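Foam blocks for a sorting tray: keep or toss?
Posted in Playroom & Small Spaces

wendy_holroyd
I've been clearing out the toy shelf since June and I'm stuck on the foam blocks. We have 197 of them (yes, I counted, it was raining) and my daughter only ever uses the same handful. Do I keep the whole set or pare it down?

cotcombe_trev
Pare it down! We had a giant tub and it just got dumped on the floor every morning. Now I put out a few at a time and they get used for, like, an hour.

Marjorie S.
I disagree with Trevor. Mine wanted ALL of them for castles, and a kid can't build a castle out of three blocks. Put the tub up high and bring it down when they ask.

wendy_holroyd
Marjorie, I hear you, but she's a liner-upper, not a builder. Everything goes in a row.

amir_b
Same here. My son makes "trains" and gets mad if you stack anything. What helped us was the table. The old one was slick and everything slid when he bumped it. Gray speckled top now, with the curtain pulled behind it so he isn't staring out the window. Three in a line, purple at the back: 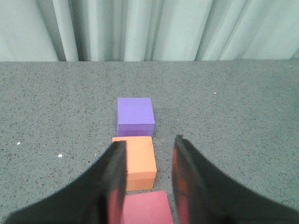

Marjorie S.
Okay, that's a cute train. Still keeping my tub.

cotcombe_trev
Amir, does that gray show every crumb? I see little white specks on it and I'd be wiping all day.

amir_b
It does, yeah. I wipe it after dinner and let it go the rest of the time.

wendy_holroyd
Sold on the small batch idea. I'm boxing up most of them tonight and she can have the rest back if she asks. Anybody want some before I drop them off?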